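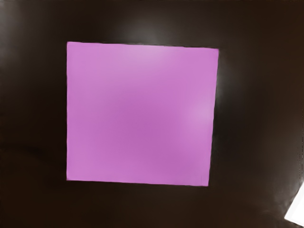
When do the new borrowing rules for the Gronia map collection take effect?
They apply from the beginning of August, to all member libraries and to individual subscribers.

Members are asked to note the following in reply to the enquiry received on this list, quoted below.

> We hold three sheets from the Zawadzka survey on behalf of a
> local history group. Must they come back to the Enov reading
> room before the changeover, or can the loan be carried over?
> We would also like to know whether the courier charge is
> still met by the collection.

Current loans may be carried over once, for a further period of eight weeks. Please send the renewal form to the Enov office before 4 p.m. on the last working day of July. Forms received after that time will be treated as new requests and placed in the queue.

The courier charge is now shared. The collection pays the outward leg and the borrowing library pays the return – this applies equally to the Andard branch, which previously held an exemption. Seven sheets remain unavailable while their catalogue entries are revised, and sheet 62 may be consulted on site only.

Questions concerning insurance cover should be directed to the loans desk and not to this list.

Loans Desk
Gronia Map Collection, Enov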